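Students teach two-arm robot to share a job

A student robotics club at Shboul Technical College has spent the fall term getting a pair of robot arms to work on the same small box without getting in each other's way.

The project, called Pesero, is run by eight students who meet in the automation lab after classes end at 4 p.m. Their goal is to have one arm pick up a box, move it to the middle of a table and set it down beside a holder, while the second arm keeps clear until it is needed. Later in the year, the club wants the two arms to fit the box into the holder together.

"With one arm you only worry about the object," said Elias Masri, a second-year student and the club's president. "With two, each arm is an obstacle for the other one. Most of our first month went into that."

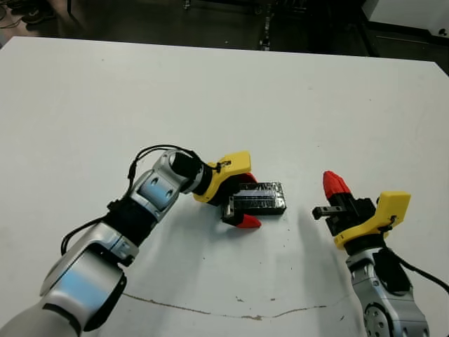

The club started in September with simple reaching drills. Students guide the arms through a task by hand controls, save the recording and then use the saved runs to train a program that tries to repeat the motion without help. The group has saved 230 runs so far, and members take turns at the controls so that the program does not learn only one person's habits.

Heiðrún Ravn, who teaches the college's introductory automation course and advises the club, said the students set up the task themselves. She asked for one thing: that every run be labeled the same day, including the bad ones.

"They wanted to delete the failures," Ravn said. "I told them to keep everything and write down what went wrong. That file is now longer than the code."

Black tape and clear wrap have been a recurring subject in it. Shiny surfaces reflect the overhead lights, and the program has sometimes placed the edge of a wrapped box in the wrong spot. Jirayu Nuchit, who handles the vision software, has been testing different light levels with the same starting positions. The results are better with the front lights off, Nuchit said, but the club has not settled on a final setup.

The fingertips have also been changed. The first set was smooth and let boxes slide when an arm turned its wrist. Ruba Mansour, a first-year student, redrew the fingers with angled faces and printed new ones over a weekend — the second version is the one the club uses now. 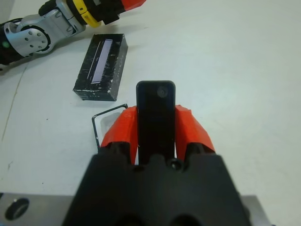 Can students from other departments join?
The club takes members from any program at the college, and no robotics experience is required. New members spend 2 weeks on safety rules and practice moves before they record runs that go into the training set.

The next test for the group is Flukulero, a regional contest for college teams that will be held in the spring. Teams get 30 minutes to set up their equipment and then must complete a handling task that is not announced in advance. Judges score the work on accuracy and on how often a team member has to step in.

Shboul entered last year with a single arm and did not make the final round. Masri said the team lost points when its arm stopped halfway through a placement and had to be restarted by hand.

Talha Afridi, the only current member who was on that team, is writing the stop-and-recover routine for both arms. If one arm loses its grip, the other should hold still and wait — at present, a student has to pause it.
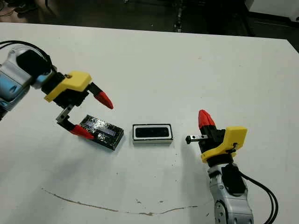
CAMPUS & STUDENTS

Part of the cost of this year's work is being paid by Graselik, a local machine shop that has hired graduates of the college. The company is also letting students use its measuring equipment to check printed parts.

The club will show the project at the college's open lab evening in December, starting at 6 p.m. Visitors will be able to try the hand controls under supervision. Students who want to join can sign up at the automation lab or speak with Ravn.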